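Table pieces, summer display

A small set from the Berach room, put up on 24 June 2018. The round table has a glass top, and things for it are kept few so the glass can be seen. We began with fruit on a plain plate.
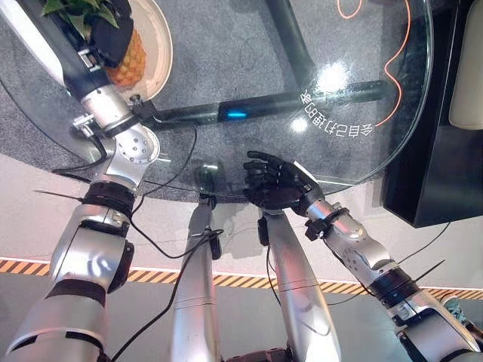 The pineapple was bought whole and stays whole until the display comes down. Its plate is round and pale, with a cream rim. Glass marks easily, so the top gets wiped every morning.

Orange was the other colour we wanted for the summer.
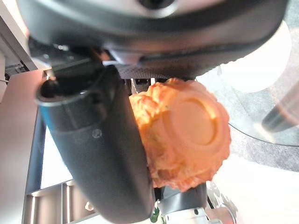
Brandari Home and Table Club

Orange piece with a bumpy rim and a smooth round disc. The display changes again in November.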